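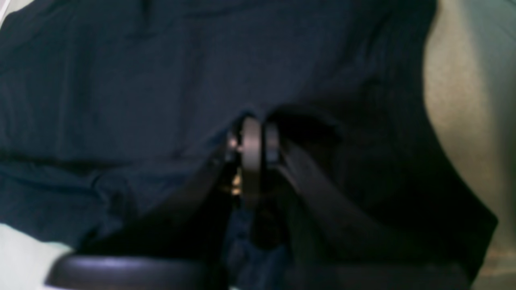 Folding a Dark T-Shirt So It Stays Folded

I learned this from my old neighbor Roel Dijkstra, who had 17 navy shirts in one drawer and could pull out any of them without upsetting the rest. It took me a whole winter of messy shelves to ask him how - do learn from my mistake!

What you need

A table, the shirt, and a big cloth to go under it. I like a pale one, as navy on a dark cloth is a misery to line up in the evening. Mine came from Stostell years ago and it's never been ironed, poor thing.

Step 1. Lay it out

Put the shirt face down and spread it wide, sleeves and all. Smooth from the middle outward with flat hands, and take your time over the top edge, where the little creases like to gather. If a corner keeps creeping, hold it down while you smooth the rest.

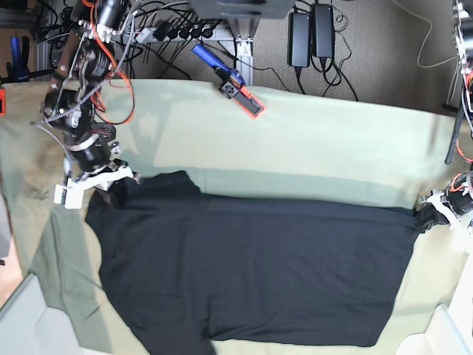 Step 2. Bring in the sides

Fold one side in to the middle of the back, lay the sleeve flat along it, then do the other side to match. You should have a long, tidy strip.

Step 3. Pinch and fold

Take a small pinch of fabric between your fingertips (a light one, so you don't leave a mark), lift the hem up to the collar, and fold once more. Turn it over and give it a pat.

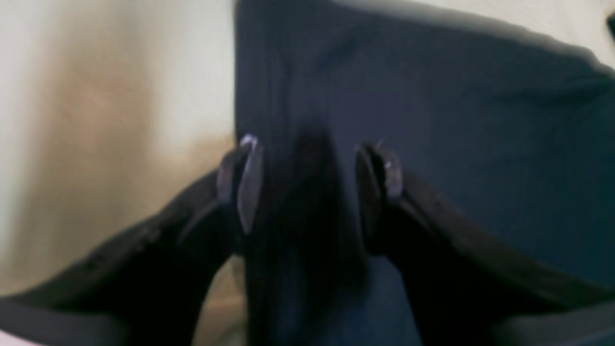
A small pinch of the navy fabric.

Stand the folded shirts on edge in the drawer, with the rounded fold facing up.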